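From: Howard Hebden
To: Sunthorpe Residents list
Subject: Re: Bins, again (was: Wastebasket sizes)

Ruth Pilkington wrote:

> Can somebody settle the liner question before I lose my mind? I have
> bought the small ones, the medium ones and the ones with the drawstring,
> and not one of them fits the bins we got in the September bulk order.
> The small ones slide down inside like a sock. The medium ones hang out
> over the edge and my living room looks like a bus station.
>
> Also, what goes in which bag these days? The notice by the Cadwaladr
> Street door has been rained on and now says only "NO" and "THANK YOU."
>
> Ruth
> Apt. 82

Ruth, all,

I have given this more of my time than I'd like my children to know about. The trouble with the liners is that we're all buying by volume, and a liner that holds the right amount can still be the wrong shape. Measure around the outside of the rim with a piece of string, halve it, and look for a bag at least that wide when it's lying flat. The Finel rolls print the flat width on the end of the box in type meant for ants. The Plasico ones don't print it at all, so bring your string to the store and accept the looks.

My own solution is to go without. A bin that gets only dry household scraps doesn't need a bag, and I carry it down and tip it into the big one by the stairs. I've done this since we moved in and the bin hasn't complained. If you miss the edge of the bag hanging over, I can't help you. I think a gold rim is wasted under a ruffle of white plastic.

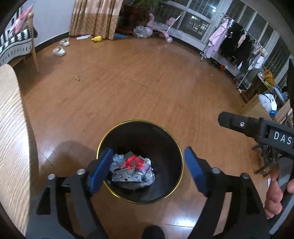
What goes where, as I understand it

1. Used tissues go in the trash, and so do crumpled scraps you can't identify anymore. I know tissue is paper. The recycling people know it too and they still don't want it.

2. Crinkly clear wrappers and thin bits of colored plastic are also trash. The chute on our side rejects anything that floats, so put them at the bottom under something with a little weight.

3. Flat cardboard goes in the blue bag. Flat means flat. Apt. 154, your box from the summer is still standing in the hallway and has begun receiving mail.

4. Batteries go in the coffee can in the laundry room. There are roughly 40 in there now and I've asked twice for someone with a car to take them.

5. Anything with food on it goes straight downstairs the same evening, especially if you're joining me in the no-liner camp.

For the rained-on notice, I've written out a new one and will tape it up inside the glass this time. If you want to argue with the wording, do it before six this evening, when I get the ladder out. The code for the supply closet is still 3582 if anyone wants the spare drawstring bags. They fit nothing, but they're free.

Howard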